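Liaison Line Support
Ticket: Romley to Palacios direct line, no answer on scheduled test call
Status: Closed
Opened by: Romley liaison office, duty desk
Assigned to: Marcelino Sarmiento
Priority: High
Related ticket: 13 (handset replacement, Romley)

Opened Thursday, after the 1000 test call

The morning test call from Romley to the Palacios liaison office was not answered. The duty officer let the line ring for the full period, hung up, and tried twice more. Same result each time. The ring tone on our side sounded normal. The fax on the second pair was not tried because the desk wanted to keep it free for the Ekik crossing notice.

Under the line agreement, either side can miss one test call without giving a reason. If the second call of the day at 2030 is also missed, the ministry has to be told in writing. Please advise before then whether the fault is ours.

First reply, Sarmiento

Please don't send anything to the ministry yet, and please don't talk to the press office about it. The last time the line went quiet in September, it was on the evening news as a diplomatic break before anyone had looked at the cable.

I need the following from the duty desk:

The call log page for the last week, both directions.
Whether the green lamp on the Pamel terminal is steady or blinking.
Whether anyone has moved the terminal since the handset was changed under ticket 13.
The exact wording of the last message received from Palacios, even if it was only the test phrase.

Reply, Romley duty desk

Log page sent by courier. The lamp is steady. The terminal was moved to the other side of the desk when the new handset was put in, and the cord was run behind the cabinet. The last message from Palacios was the test phrase on Wednesday evening, read in the usual form, with the usual officer's voice. He also asked us to confirm the time of the Ekik crossing for the family visit group, and we confirmed it. There was nothing unusual in his tone.

The deputy head of the office has asked whether the silence could be connected to the speech in their assembly this week about closing the crossing. I said I would pass that on.

Reply, Sarmiento

I can't answer for the speech. I can look at the line.

A steady lamp means the terminal has power and sees a circuit. It does not mean the circuit goes all the way across. The Pamel unit looks only as far as the junction box at Ekik. Past the box, the cable belongs to the other side and we have no reading on it.

I have asked the exchange to put a tone on the pair from the Romley end and listen for it at Ekik. The military post at the crossing has to let our man in, and he needs a pass. The pass office has the request.

In the meantime, please put the terminal back where it was before ticket 13 and plug the cord straight into the wall. Leave out the extension.

Reply, Romley duty desk

Terminal moved back, extension removed. We made one call outside the schedule, which the agreement allows for technical reasons if we say so at the start. No answer. The line rang as before.

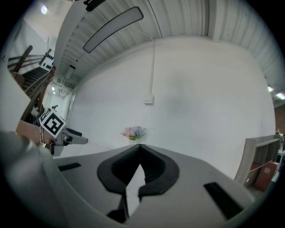 Does an unanswered test call count as a suspension of contact under the agreement?

A suspension has to be declared by one side, either by voice on the line or by a note handed over at the crossing. Missed calls are recorded as missed calls, and the reporting rule applies after the second one on the same day.

Update, Sarmiento, afternoon

Pass issued. Our technician was let into the box at Ekik with an escort. Findings:

The tone from Romley reaches the box on both pairs. Level is good.
The voice pair is connected to the outgoing terminals on the far side.
The fax pair is also connected.
The voice pair and the fax pair are swapped on our side of the box.

So when Romley picks up the phone, it rings the Palacios fax machine. Their fax is set to manual receive, so it rings and does nothing else. I expect their officer was sitting by a phone that never rang, and that he has us down as having missed the call too.

I checked this against the log page. The other side normally calls at 1000 on alternate days and we call on the days between. There is no incoming call from them listed since the evening test on Wednesday, so the change was made after that. The box was opened early Thursday for the yearly seal inspection. The inspection sheet has a line saying the pairs were lifted and put back. I have asked the inspection team to correct the sheet.

The handset and the move under ticket 13 had nothing to do with it. You can put the terminal wherever you like, but I would leave the extension off.

Reply, Romley duty desk

Thank you. The deputy head wants to know if the other side has to be told that we opened the box, and if so who tells them.

Reply, Sarmiento

They have to be told. The box is in the joint strip, and any work in it goes in the shared book, which both posts sign. The seal inspection was announced to them last month, so the opening itself is in order. The correction needs its own entry. Our technician has written it up as "voice and fax pairs exchanged in error during inspection, restored." Their post sergeant read it, asked for the word "error" to be kept in, and signed.

I would not send a separate note. If your office wants to send one, the foreign ministry has to clear the text, and it won't be cleared today.

Update, Sarmiento, evening

Pairs restored and sealed. Tone test repeated on both, good. I have asked the desk not to call before the schedule. It is their turn to call this evening and it is better if they find the line working by themselves.

Update, Romley duty desk, 2030

Incoming call from Palacios answered on the second ring. Test phrase exchanged both ways. Their officer stated that his side had received no call in the morning and had recorded it. We stated that our side had called and received no answer, and had recorded it. He said he had been told about the entry in the shared book. He then asked again for the time of the family visit crossing and we read it to him again. He repeated it back correctly.

He did not mention the speech and we did not ask.

Reply, Romley duty desk

The press office has had a call from a newspaper asking if the line is cut. It seems someone at the Ekik post saw the technician and the escort. What may we say?

Reply, Sarmiento

That is for the ministry spokesman. For the technical part, you can give them this wording: "The line was tested this evening and both offices spoke." Please don't mention the fax.

Closing notes

Cause: voice and fax pairs exchanged at the Ekik junction box during seal inspection.
Fix: pairs restored, entry made in shared book, both sides signed.
Ministry report: not required, only one test call missed on the day.
Follow-up: inspection team to make a test call on each pair before sealing. New sheet to be printed with a box for it. Romley desk to try the fax as well when a voice call fails, even if a notice is waiting.
Parts used: one seal.

Note added the next morning: 1000 test call made from Romley, answered. Fax test page sent and received. Ticket closed, Sarmiento.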